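Will a Robot Ever Tidy Your Room?

Your parents have probably said that your room won't clean itself. So far they're right. It's a fair thing to ask about, though. We have machines that can beat anybody at chess, and there's still a sock under your bed.

The trouble is that chess is easy for a machine and socks are hard. A chessboard has 64 squares and every piece stays what it is. A sock can be flat, balled up, inside out or stuck to another sock. You sorted that out when you were very small, mostly by chewing things. A robot has to be taught, and it isn't allowed to chew.

Practising in a pretend kitchen

Lots of robots start their training inside a computer. People build a pretend room, a bit like a video game, with a pretend table and pretend things to pick up. If the robot drops a bowl in there, it costs nothing and you don't have to find the dustpan. 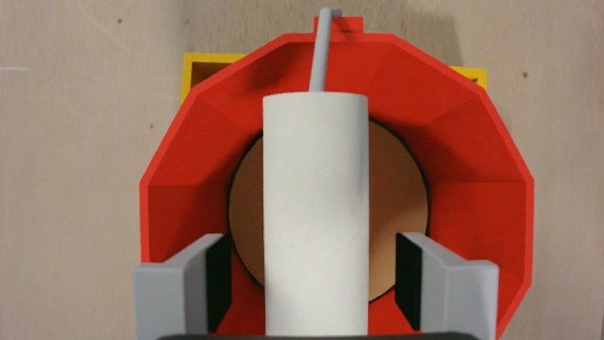
A computer-made tabletop with a red bowl, and two gripper fingers on either side of a white cylinder.

Now try being the robot. Put your thumb and one finger out like a crab claw and keep the rest of your hand shut. No cheating. Pick up a pencil, then a bowl, then a single grape. The pencil is all right. The bowl is fiddly – do you pinch the rim, or try to go around the whole thing? The grape may now be under the fridge.

That's what a two-fingered gripper has to work with, and it usually can't feel much either. When you pick up a cup, your skin tells you if it's slipping and you squeeze harder without thinking. Many robots have to work it out mostly by looking.

Looking is harder than it sounds

Seen from straight above, a bowl is just a shape with a rim. How deep is it? Is there something at the bottom? You tilt your head and you know. A camera that's fixed in one spot can't tilt anything, and the robot's own gripper often gets in the way of the very thing it's meant to be looking at. Imagine doing the dishes with your hands held up in front of your nose.
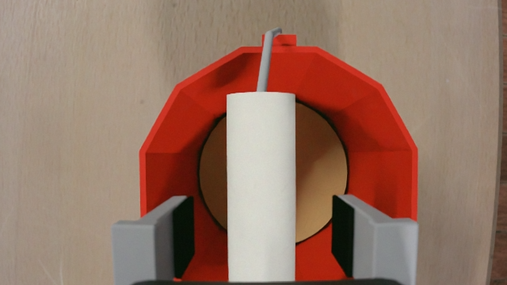

So the robot practises, again and again. Picture a robot called Koval, whose job at a company called Ekano is to clear one table. In its pretend kitchen it has 1,222 tries and gets 307 of them right. You might be sent to your room for a score like that. Engineers would go and look at the other tries to see what went wrong, then change something and press start again.

Then comes the real kitchen, where the light is different, the bowl is a bit greasy and somebody has left a spoon in it. A robot that was quite good in the computer can suddenly be hopeless. People who build robots have a name for this problem, the "reality gap", and they spend a lot of time trying to make it smaller.

So what can they do now?

Some chores are already done by machines. Robot vacuums bump around under the couch. Big warehouses use robots to move shelves and boxes, and that works well when the floor is flat and the boxes are much the same.

Folding laundry can be done, slowly. Loading a dishwasher can be done sometimes, if the dishes behave. Walking into a bedroom it's never seen and deciding what's rubbish and what's your prized rock collection is still a long way off.

Until then the sock is your department.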